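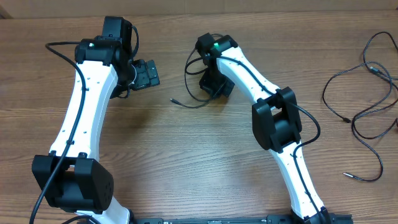

Corside Ledger Project: second progress report
To: Yamuna Sundaram, Open Payments Fund
From: Mekdes Tefera, project lead
November 29, 2022

Dear Yamuna,

I'm really happy with where we are, so I'll start with the good news. The community token in Corside is live, people are spending it, and the light wallet we promised you in the first report works on phones that are six or seven years old. That last part took far more effort than we budgeted for, and I'll get to it below.

Use of the token

At the close of the period we had 264 open wallets, of which 45 belong to shops and market stalls. The rest are residents. Most payments are small: bread, bus fares, haircuts, a bicycle repair now and then. Our favorite surprise is the traders paying each other. The greengrocers were doing it before we had even written the help page for it, and they found two bugs on the way (both fixed, thank you greengrocers!).

We issued 4000 tokens at launch and have not issued any more. Each one is backed by money in the reserve account, and the balance is posted on the project site every morning so that anyone can check it against the chain. After the month the wider crypto market has just had, we got a lot of questions about this. Vasanthi Suvarna ran an open evening at the Corside library and took people through the reserve page line by line. Seven wallets were closed and cashed out in the days after, all paid in full. I'm proud of how calm it was.

The wallet

Kenta Tsuji rewrote the sync code from scratch. The old version downloaded every block header on first start, which on a slow connection could take over 30 minutes, and plenty of people simply gave up. The new one starts from a signed checkpoint and is ready in under two. It also uses much less battery. The code is in the public repository with build notes, and a group in Hovham has already sent us a patch for right-to-left text, so that is going in too.

Backup is still the weak spot. People write down their recovery words and then lose the paper, or they photograph it, which we ask them not to do. We tried a version where two friends each hold part of the key. The testers liked the idea and got stuck on the third screen. Kenta has redrawn that screen and we will test it again in January.

Security review

Lahtinen finished the outside review of the wallet and the issuing contract. They reported one serious problem, in the way the wallet handled a payment request with a zero amount, and several minor ones. The serious one was fixed and rechecked before launch. Two minor ones are open, both to do with log files. The full report is attached.

Money

We are slightly under budget overall. Travel came in low and developer time came in high. Chandrasekhar Thomas has prepared the detailed sheet, and we would like your approval to move the unspent travel money to the wallet line.

Next period

The recovery test comes first. After that we want to open the token to Drorkatwood, where the bakery and the hardware store have both asked to join. We also owe you the merchant guide, which is written but needs an editor. A draft will reach you before the next call.

With warm thanks,
Mekdes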